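Can a machine pick up after you yet? An open day at Dremgate

Posted Jun 14, 2023

The invitation from Dremgate promised "the chores of tomorrow, today," so I drove out expecting to see a lot of chores. I came home and did the dishes by hand, the same as every other night.

Dremgate rents space to young automation companies in what used to be a carpet warehouse, and once a year it opens the doors to anyone who signs up. The sheet at the front desk said 300 visitors had registered. They let us through in groups, which meant a good deal of standing in a hallway next to a coffee urn. The coffee was fine. The parking was not, and if you go next year, use the lot behind the tire store.

First stop was Presetti, which works on laundry. Their machine folds towels. It folded a hand towel while we watched, and the fold was decent, a little crooked at one corner. I asked about fitted sheets and got a smile. I asked about a basket with socks, a bra and a kid's swimsuit in it, and was told that mixed loads are "on the road map." The towels come out of the dryer and get laid on the belt one at a time by a person. At that point the person has done most of the job.

Pakzad, next door, is after shop floors. The pitch is that a small store could have its shelves faced and its returns bin sorted overnight. The presenter had a slide saying the system had handled 3000 items in testing. He did not have a slide saying how many of those it dropped, and when a woman in my group asked, he said he would have to get back to her. To be fair, he wrote down her e-mail address.

The sorting problem is a real one, and I'll give them that. Anybody who has worked a returns counter knows the bin: a marker, a block, a cup on its side, something with a wheel on it, something see-through. Every piece wants a different grip. A clerk reaches in without looking and talks to a customer at the same time. I worked a counter like that for two summers and could clear a full bin before my break.

Flukel had the last room and the longest line. They want to load a dishwasher. Their demonstration used plastic plates, all one size, stacked in a rack made for them. I asked to see a mug with oatmeal dried in it. They didn't have one, though I could have brought several from home.

Lunch was a box with a turkey sandwich, 8 dollars, cash only, which seemed odd for the venue.

The talk afterward was better than the demos. The speaker, an engineer, said plainly that a job done 200 times in a row with the same object tells you very little about the next object. I wish that had been printed on the invitation. She also said picking one thing out of a jumble is still hard, and that clear and shiny things make it harder, as they can confuse the cameras.

The next open house is set for July of next year. I'll probably go. I'd like to see the fitted sheet.
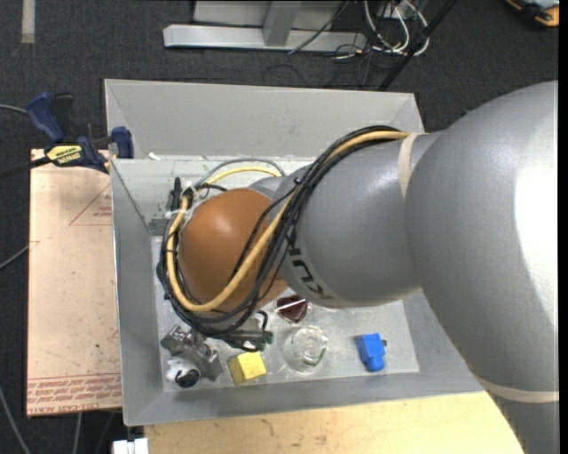
Is it worth waiting for a household robot before buying a new dishwasher?

Buy the dishwasher. The machines I saw could handle one kind of item under tidy conditions, and a kitchen after dinner has neither. You will still be scraping plates and loading the rack yourself for the life of the appliance.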